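Szabo House Gallery: The Sorting Table

The Sorting Table is part of the household collection at Szabo House. It concerns the small goods that pass through an ordinary home in the course of a day – drinks, tools, packets and parts – and the surfaces on which they come to rest.

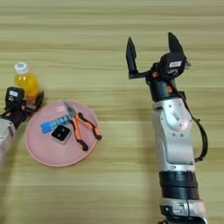
The collection was begun with 60 pieces on loan from the Zummont Study Room and now holds more than 1,000. Most are items in daily use. They are kept in the condition in which they were received, and no attempt is made to match sets or replace missing parts.

Pink plate, round, with a shallow raised rim. Plates of this type are cataloged under tableware, although many households use them to hold keys, coins and tools.

Needle-nose pliers, silver jaws, orange-and-black handles. Hand tools make up the second largest group in the collection, after kitchen goods.

Plastic bottle, yellow-orange liquid, white cap with a pale blue top. Bottles are recorded with their caps wherever possible.

Blue package, rectangular, with white printing. Packaging is listed by color and shape first, and by contents only where these have been confirmed.

Small black block, square, with rounded corners and two light dots on top. The use of this piece has not been established – suggestions from visitors are welcome at the front desk.

The gallery is located on the upper floor of the Rasuder Building and is open from 10 a.m. to 4 p.m. Admission is free. Groups larger than 3 are asked to reserve in advance. A printed list of 500 pieces, prepared with support from the Wevix Fund, will be available in September.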